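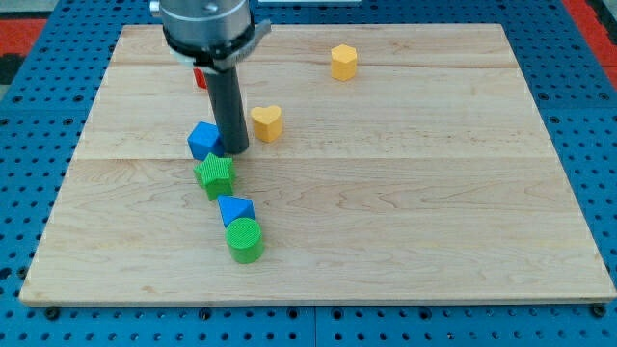
3.2 Holding periods and the cost of delay

The second question is how long an outside investor can wait before copying a purchase made by a company director. Directors must report their trades, but the report reaches the public only after a lag, and most private investors see it later still. We therefore measured returns from the date the filing became public and ignored the date of the trade itself.

The sample contains 3000 purchases. We dropped trades made under automatic savings plans and grants of shares paid as part of salary, as neither reflects a decision to buy at the going price. Purchases smaller than 1000 shares were kept but tested separately. Where a director bought on several days in a row, we treated the whole run as one purchase dated to its last filing.

Each purchase was matched to a company of similar size in the same industry that had no director trades in the same month. The difference between the two returns is what we call the excess return. Krawczyk used a broad market index for this step. We tried both methods, and the index gave higher figures for small companies in every period, probably from the size effect alone.

Two results stand out. First, most of the excess return arrives early. An investor who buys on the day of the filing keeps the larger part of it, while one who waits 50 trading days keeps very little. Second, the pattern is much weaker when only one director buys. Purchases by two or more directors of the same company, as at Hurska and Plella, were followed by larger gains that also lasted longer.

Trading costs change the picture for small companies. Zaltix shares, for example, often had a gap between buying and selling prices that was wider than the average excess return – a private investor would have lost money on the trade even when the signal was right. We report results before and after costs for this reason.

The sample ends on November 30, 2019. Filings that came in after that date for earlier trades, including two from Głowacki, were left out.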